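Rapport d'avancement, programme Flinorell
À l'attention de la direction de la fondation Clelard
Rédigé par I-hsuan Tsang, atelier Bradar
6 janvier 2020

Depuis notre dernier envoi, le réemploi des sacs de caisse a vraiment pris sa place dans la maison, et j'ai grand plaisir à vous en donner des nouvelles ! Votre subvention de 700 euros a couvert les crochets, les rubans et les corbeilles. Il reste un peu de ruban rouge et presque plus de bleu.

La collecte d'abord. Nous avons reçu 672 sacs, en majorité des sacs à poignées apportés par les habitants de l'immeuble Onyshchenko. Beaucoup sont en très bon état. Les sacs percés ou collants partent au recyclage, les autres sont lissés, pliés et rangés par taille dans l'armoire du couloir. On en trouve de toutes les épaisseurs, du plus opaque au presque transparent (ceux-là se froissent pour un rien, mais ils font très bien l'affaire pour les petites poubelles).

Le point d'accrochage au mur, ensuite. Je vous en avais parlé comme d'un essai, il est adopté. Le principe n'a pas bougé : un crochet à hauteur de main, un morceau de ruban rouge juste au-dessus pour le repérer de loin, et du ruban bleu sur les deux épaules du sac.

Au point d'accrochage, un sac pendu sous le repère rouge :

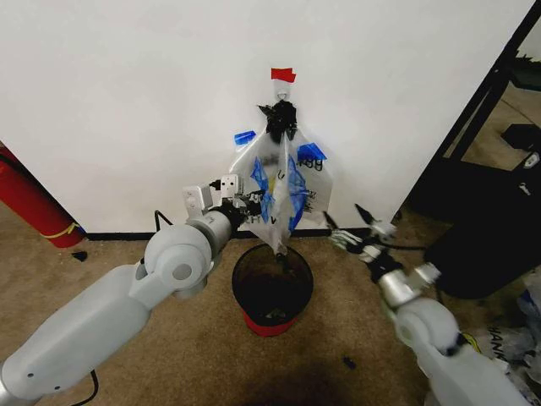
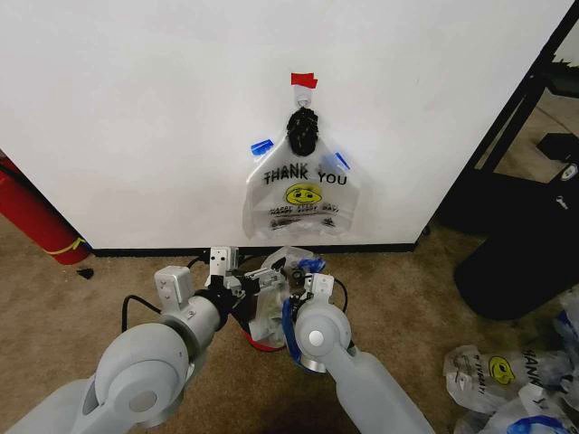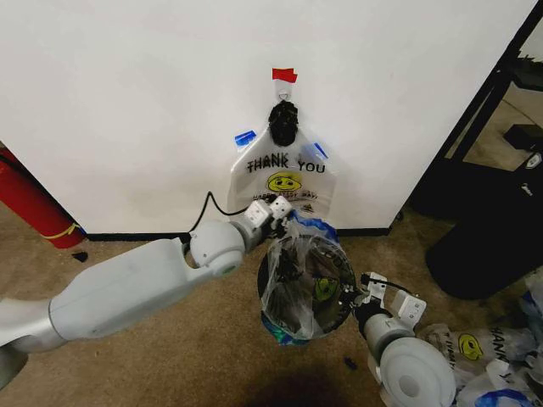

Le ruban bleu nous a demandé plusieurs tentatives. Posé trop bas, il laissait le haut du sac se refermer, et posé trop haut il gênait la prise des poignées. À l'épaule, légèrement de biais s'il le faut, c'est ce qui nous convient le mieux. Le crochet, lui, supporte bien le poids, et nous n'avons eu à en recoller que 2 depuis le début.

Nous avons aussi beaucoup progressé sur l'ouverture des sacs. Ces films très fins collent à eux-mêmes et il faut prendre le bord des deux côtés, puis écarter sans tirer vers le bas. Une fiche d'une page résume le geste, je la joins à ce rapport avec le relevé des dépenses.

Deux points restent à régler. La moquette est fatigante à tenir propre, les petits bouts de plastique et de ruban s'y accrochent et l'aspirateur en oublie. Et le rangement par taille prend plus de temps que prévu : je voudrais passer de cinq catégories à 3, ce qui suffirait largement pour nos usages.

Pour la suite, nous aimerions ouvrir un second point d'accrochage près de l'entrée, avec le même repère rouge. Le matériel est modeste et tient dans le reliquat, il me faudrait simplement votre accord écrit avant de percer ou de coller quoi que ce soit de ce côté. Le prochain relevé vous parviendra en mars, avec le nombre de sacs remis en service et l'état du stock de ruban.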